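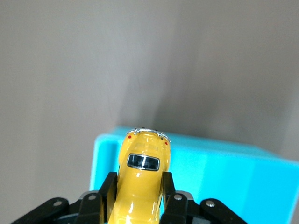 Fig. 2. Yellow car, nose down, over the blue box.

Putting the little cars away

I keep the toy cars in boxes, one car to a box, and it's the quickest bit of the whole tidy-up once you've got the knack.

1. Clear a flat patch and stand the box on it. Mine goes straight on the worktop.

2. Give the car a wipe with a dry cloth. Go gently round the back bumper – fluff loves it there, and chrome shows every fingerprint!

3. Hold the car by its sides with the nose pointing down. Keep off the windows if you can.

4. Lower it in slowly until the nose touches the bottom, then let the tail down after it.

Note: Marjan Ahmadpour does hers tail first (she likes to see the headlights when she opens the lid) and that's fine too.

Caution: don't push. If a car sticks, lift it out and try a bigger box. I scraped the paint off a lovely green one in March and I'm still cross about it.

5. Pop the lid on, write the car's number on the end and put it back on the shelf. The next one up for me is 187.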